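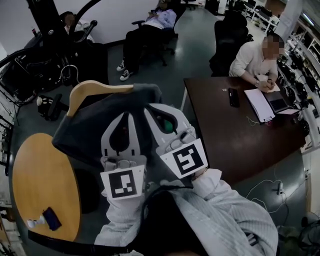 Hanging Garments on Wooden Hangers

The following guidance is issued by the Havirance Household Service for the care of shirts, knitwear and light jackets.

Select a hanger whose arms end just inside the shoulder seams. A hanger that is too wide will leave points in the sleeves. Wooden hangers should be wiped with a dry cloth and checked for splinters before use. Rough spots may be smoothed with fine sandpaper.

Insert the hanger from the hem on any garment with a closed neck. Passing it through the collar stretches the opening. Once the garment is in place, hold the lower edge and draw it down gently until the side seams fall straight. Do not pull on one corner alone.

Dark cloth shows lint readily and should be brushed from the shoulder downward. Fasten the top button of shirts and every second button below it. Heavy knitwear is to be folded and stored flat.

Leave space between hangers so that sleeves are not crushed. Garments put away for the season should be inspected in January and turned on their hangers. A standard closet rail of 130 centimeters will hold 40 shirts at most, and considerably fewer jackets.

Cedar blocks may be placed on the closet floor. They should not touch the fabric.

Comments (3)

Ursina Pfister
Does the rule about the hem apply to polo shirts? I have always unbuttoned them and gone in from the top.

Havirance Household Service
Polo shirts may be hung from the top if all buttons are open.

Kilian Pfister
Sandpaper worked on our old hangers from Brutport. Two were too far gone and went in the stove.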